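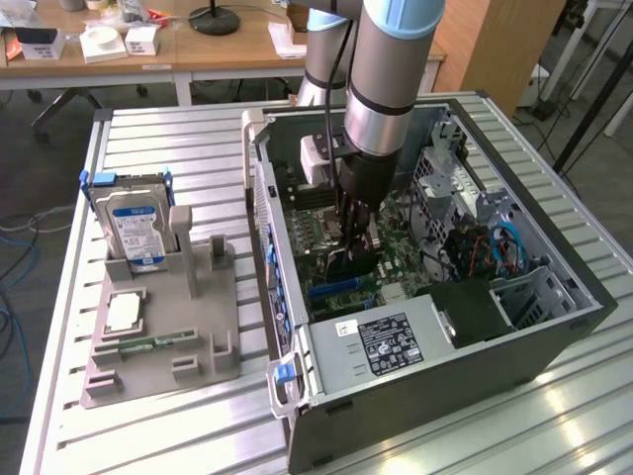

4.2 What people heard when the mayor said "open"

I went into the Trestunau recordings expecting the budget promises to cause the most trouble, and I was wrong. The word that tripped everyone up was "open." At the January town hall the mayor said the new walk-in clinic would be open by spring, and Angharad Parry and I then read through 1069 written comments from residents to see what they took that to mean. Plenty of them thought they'd be able to see a nurse on day one. Others figured the building would be finished and the hiring would come later. A few (my favorites, I admit) thought it meant open to bids.
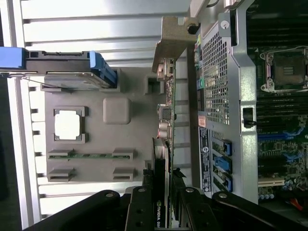
We sorted the comments by the first promise each person repeated back, and dates won easily. A date is the part of a long answer that people can grab. It works like the bright blue handle on the mostly black drive carrier in Figure 2: your eye goes there first, and the rest of the thing comes second. The mayor's answer ran to 900 words and had 7 separate conditions in it – staffing, state money, the parking lot and so on – but "by spring" was what stuck. Caoimhe Ní Bhriain, who coded a batch of 200 comments separately from us, got the same ordering.

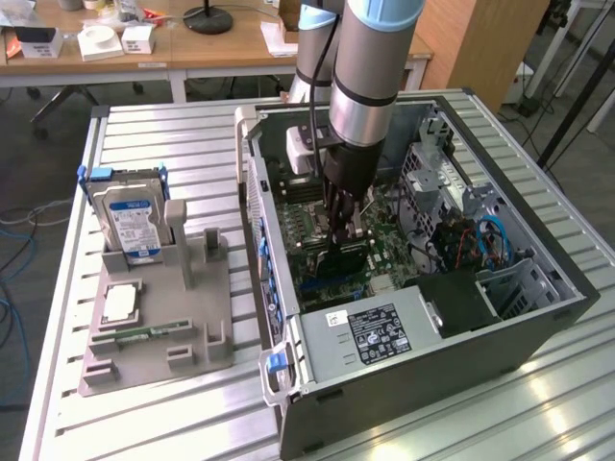

The conditions did turn up in the comments, just later and mostly from people who'd been to earlier meetings. Gobnait Daly thinks that's simple practice at listening to politicians, and I lean her way, though our sample can't settle it. We also didn't ask whether anyone had read the Friday newsletter first, and I wish we had. Section 4.3 looks at the follow-up questions from the floor.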